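Review: the Skalcombe kitchen sim pack and its "train in sim, skip the real demos" recipe

I run a two-arm bench at a small shop and I have been burned by simulated kitchens before, so take the tone of this review accordingly. Skalcombe is a set of rendered tabletop tasks for a pair of arms, a pile of demonstrations to go with them, and a paper's worth of claims about what you get if you train on both. I spent most of June with it.

The claim, in short: pretrain a policy on 3310 simulated demonstrations, add 40 real ones, and you match a policy trained on real data alone. If that held up on other people's benches it would save a lot of afternoons. I don't think it holds up as written, though parts of it are better than I expected.

Setup first. Installing took one evening, which for this kind of software is quick. The scene files load, the controllers run, and the example script does what the readme says. The readme gives 3310 demos but the download I got has 3753 episodes in it. Tarek Hijazi, who answers questions on the project page, told me the difference is episodes they filter out before training, and that the filter script is in the repo. It is, in a folder called misc, and it has two thresholds in it that the paper doesn't mention. I changed one of them slightly and my success rate on the pan task moved more than the gap they report between their method and the Uvwood baseline. That bothered me more than anything else in the whole package.

The tasks are short pick-and-place jobs: move the vegetable from plate to board, shift the pan by its handle, that sort of thing. Each one comes with randomized object positions. The randomization is tamer than the word suggests. Things move a few inches and turn a bit, and the camera hardly moves at all. I pushed the ranges out to something closer to what my bench looks like on a Monday morning and the pretrained policy started missing handles it had been grabbing fine.

Rendering is where the pack earns its money, or would if it weren't free. The older Mansour scenes I used last year were flat gray blocks with a food texture pasted on. These have proper surface detail and soft shadows, and the objects look like something you'd own.
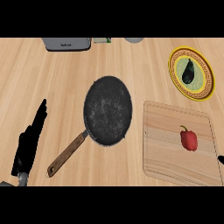
Pan, plate and cutting board in one of the rendered tabletop scenes, left gripper near the pan handle.

Nice looking, sure. But I'd ask what all that detail buys you. The authors say realistic textures are what make the transfer work, and the evidence is one table with one comparison in it, textured against plain, on one task. I ran the plain version on three more tasks. Two came out level with the textured scenes and the third was worse. Three tasks is not a study either, and I'm not going to pretend it is, but it's three times what they ran.

Contact is the weak spot. Grasping a pan by the handle is a different problem once the pan has weight out at the far end, and in sim the handle stays put in the gripper far too politely. On my real bench the same grasp twisted in the fingers. I raised the pan's mass and dropped the friction, which helped, and I'd suggest anyone trying this do it on day one.

Now the headline result. I followed the recipe with 40 real demos and ran 45 trials per task. The sim-pretrained policy beat my 40-demo policy trained from scratch on every task, and on the vegetable pick it wasn't close. Credit where it's due. What it did not do is match the policy I trained on my full real set from last fall, and that's the comparison the abstract leans on. Their own real-only policy looks undertrained to me. The loss curve in the appendix is still going down when they stop it — you'd want to see that run finished before you believed the bars next to it.

Documentation is fair, and support is better than fair. Tarek replied the same day, twice. There's a converter for the Nostside data format that saved me writing one, but check your gripper values after running it, mine came out inverted.

Would I use it again? For warming up a policy when you have very few real demos, yes, and I've kept it installed for that. I wouldn't drop real collection on the strength of it, and I wouldn't quote the paper's numbers to whoever pays for your bench time. Three stars out of five. I'd go to four if they move those filter thresholds into the paper and rerun the real-only baseline to the end.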